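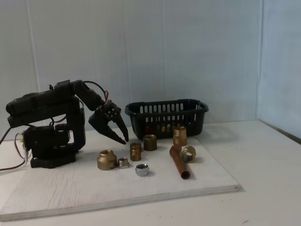 Kumel Brass Hex Fittings

Straight couplings, reducers, plugs and caps for water, air and light oil lines. Sold singly or by the bag. Stocked at the Vollar warehouse and shipped the same day on orders placed before noon.

Overview

Kumel fittings are machined from solid brass bar and have a full hex body, so a standard open-end wrench fits on either side. Threads are cut and gauged at the factory before packing. The range covers the common pipe sizes used in home plumbing, shop air and small irrigation systems. Larger sizes are made to order.

Types in this range

Hex coupling, female both ends
Hex nipple, male both ends
Reducing nipple, male both ends
Reducing bushing, male outside, female inside
Hex head plug
Hex cap

Thread sizes

1/8, 1/4, 3/8, 1/2 and 3/4 inch NPT. The 1 inch size is available in coupling and nipple only. We do not stock metric or BSP threads in this range. If you are replacing a fitting on imported equipment, check the thread with a pitch gauge first. A BSP male will start into an NPT female by hand in some sizes and then leak.

Drinking water

The standard Kumel range is not for drinking water. Order from the Fevness lead-free range for kitchen and bathroom supply lines, ice makers and drinking fountains. Fevness bags have a blue label and the part number starts with F. The two ranges look the same out of the bag, so keep them in separate bins.

Installing

Clean both threads and look for nicks. Wrap PTFE tape clockwise on the male thread, starting one thread back from the end, or use a paste sealant rated for what is in the line. Start the joint by hand. If it binds in the first turn, back it off and start again. Finish with a wrench, holding the mating part with a second wrench so the load does not go into the pipe. Brass will crack if overtightened, and female ends go first.

Do not use these fittings on natural gas or propane lines, on steam, or with ammonia.

Packing

Couplings and nipples up to 3/8 inch come in bags of 60. Plugs and caps come in bags of 6. Everything else is sold singly. Bags are sealed and labeled with size, type and lot number. Please quote the lot number if you need to report a problem.

Older part numbers

The Dambrauskienė catalog numbers were dropped when the two lists were merged. Of the old numbers, 58 have a direct replacement in the current range. The cross-reference sheet is available from the sales desk. Old stock with the D prefix can still be returned under the normal terms.

Returns

Unused fittings may be returned within two months. Full bags must be unopened. Fittings with tape or sealant on the threads cannot be taken back. Made-to-order sizes are not returnable.

Ordering and questions

Trade accounts are handled by Darlene Landry at the sales desk. For quantity pricing, send a list with type, size and number of pieces. Quotes go out by the end of the next working day. Counter pickup is available every weekday except Tuesday, when the warehouse takes deliveries.

Related items

PTFE tape, 1/2 inch roll
Paste thread sealant
Brass elbows and tees
Fevness lead-free fittings
NPT thread gauge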